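Momex floor music uploads for Grestden - anyone else's rejected?

chalkdust_mum
February 8, 2024
Has anyone got floor music through on Momex yet for the Grestden Open? Daughter's track has bounced twice. Message just says "file not accepted, see guidance" and the guidance is a page about leotards. Same file was fine at the January comp. Coach away, club office not picking up. Entry no. 647 if any of the organisers read this.

backtuck_ben
Is it mp3? Mine sat there for ages then went through. Don't touch the page while it's going.

chalkdust_mum
Yes mp3. Tried laptop and phone. Phone got as far as the green bar and then logged me out.

rings_and_things
File name. It hates spaces and apostrophes. Ours was "Lily's floor NEW final.mp3" and got rejected every time, renamed it to just the entry number and it went first go.

pinkleo88
Not just the name though, mine had no spaces and still bounced. Turned out to be too long by 2 seconds. They count the silence at the end. Trimmed it and it was fine.

rings_and_things
Well ours had silence at the end and was fine so who knows

oldschool_judge
Silence at the start is what matters for the routine, the clock goes from first movement. But the upload doesnt know that, it only looks at the whole file. Cut both ends and leave a tiny gap before the beep. Please do leave the beep in if the gymnast is used to it, I've seen girls stood there waiting for it.

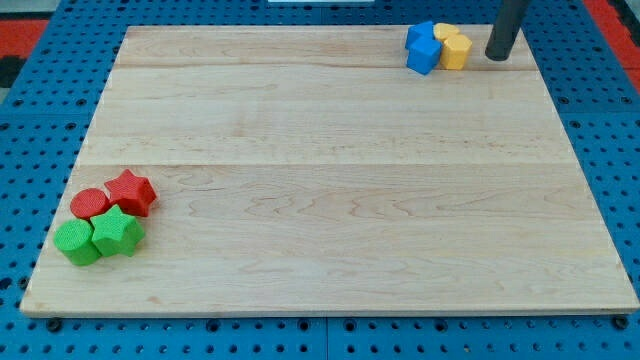
Maple board with blocks in two corners

chalkdust_mum
Right, trimming now. Will try the rename as well. What's everyone using to trim? I've got nothing on this laptop.

pinkleo88
Any free audio editor will do it. Save at the same quality or it comes out tinny in a big hall.

bars_dad_north
Can I say it - this is daft. We used to hand a CD to the desk with a name on it. Paid 12 quid admin fee on top of entry this year and I'm the one doing the admin.

oldschool_judge
You're forgetting what the CDs were like. Half of them skipped, a few were blank, and one year we had a whole rotation stopped for the wrong disc in the wrong case. I'd take uploads any day.

bars_dad_north
Never had one skip. And if it did you played it off your phone and got on with it.

oldschool_judge
You did. Somebody else was sat on the edge of the floor going cold while the desk looked for a lead.

tumble_tess
Sort of with bars dad on the fee tbh. Don't mind uploads but Kurow was half that for entry and they did the music for you, you just emailed it. Lovely comp as well, proper warm up time and the floor was Hrubý so a bit more bounce than ours

backtuck_ben
Kurow is tiny though. Grestden has 342 gymnasts in this year according to the draft running order. Can't see anyone opening that many emails

tumble_tess
Draft is out?? Where

backtuck_ben
On Momex, under Documents not under Events. Scroll past the hotel stuff. Don't book anything off it, our lot are down in the wrong age group and I've already written in about it.

pinkleo88
Oh great, we're in the first round. Doors before it's light by the look of it.

springy_floor_fan
Slight tangent - is the Grestden floor the old one or did they change it? Someone said they've got the Hrubý now too. Mine tumbles short on a dead floor and we'd want to know before putting the upgrade in.

tumble_tess
Was the old one last time I was there. Dead in the corner nearest the cafe.

rings_and_things
No it's been changed. We trained there over Christmas, definitely newer. Still not fast.

tumble_tess
Fair enough, haven't been since summer

springy_floor_fan
Thanks both. Will leave the upgrade out until warm up and let her coach decide.

chalkdust_mum
UPDATE - it's gone through!! Renamed to the entry number, cut the end, left the beep. Status says "received" but not "approved", is that normal?

pinkleo88
Yes, ours said received for days. Approved only comes when a person has listened to it.

rings_and_things
Take a copy on a stick anyway. And on your phone. With the phone in flight mode, a boy at our last one had his mum's ringtone go off over the speakers in the middle of his tumble.

bars_dad_north
So we upload it AND bring a copy. Right. I rest my case

oldschool_judge
Bringing a backup was always the rule, it's in the pack. So was labelling your CD come to that.

chalkdust_mum
Ha. Thanks all, that's saved my evening. Does anyone know if words are allowed at this level or only voices? Hers has a sort of humming bit near the end

oldschool_judge
Humming's fine. No actual words. If in doubt ring the desk before the closing date, they'd rather hear it early then on the day.

backtuck_ben
Anyone had a reply about age groups yet? Still nothing here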